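Riltis Lake Day Pass
Home » Day Passes » Lakes and Hills » Riltis Lake

Price: 157 per adult, 2,000 for the private boat
Sold by: Wokesa
Pickup: Smits bus stop, upper side of the road
Page last checked: 21st August

Review of the pass by Josefien Michiels

The Riltis Lake pass is sold as a full day out at "the jewel of the hills." I have used it twice, once in March and once this summer, and I would call it a decent bus ticket with some extras of uneven value. Read the list below before you pay for the larger version.

What the pass covers
Return seat on the Wokesa bus from Smits
Entry at the lower gate
One crossing on the shared boat
A hot drink at the Flolletti tea house

What it does not cover
Lunch
The upper gate and the lookout tower
Parking
Any crossing after the first, including the one back if you get off on the far side

That last item deserves more than the small print it gets on the ticket. The far shore has a path, a shrine and a row of snack stalls, and the boat crew will happily let you off there. Getting back means a second ticket or a long walk on the shore road. Stay in your seat if you only want the ride.

The lake
Wokesa's leaflet gives the height of the lake as 3,392 feet and says the air is "famous for its healing effect." I noticed cool air. The water level depends heavily on the season. In March it was high and the boat left from the main steps. This summer the steps ended in mud and we boarded from a plank farther along, with no handrail. Anyone unsteady on their feet should ask at the gate which landing is in use.

The leaflet also promises 1,458 steps to the lookout tower. I can't vouch for the figure, having given up at the second bench. The tower is outside the pass anyway, and the ticket window up there takes cash only.

The private boat
For 2,000 you get the same route on a smaller boat, a cushion and a blanket. The seller told me it was "much longer." My ride lasted over half an hour and the shared one felt much the same. If you are a group of six it may work out. For two people I can't see the case for it.

The tea house
Flolletti is up the lane from the lower gate. The drink in the pass means tea or plain coffee; anything with milk foam costs extra. Service is slow when a bus has just come in, so go before the boat.

Booking notes
Passes are valid for one day and can't be moved to another date.
Children under five ride free but don't get a seat of their own.
The last bus leaves from the lower gate, and it does not wait for the boat.
Refunds are given if the bus is canceled. A canceled boat gets you a voucher, good for the same season only.
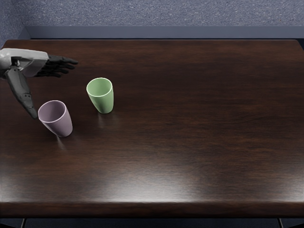 Two cups on a dark wooden table (computer rendering)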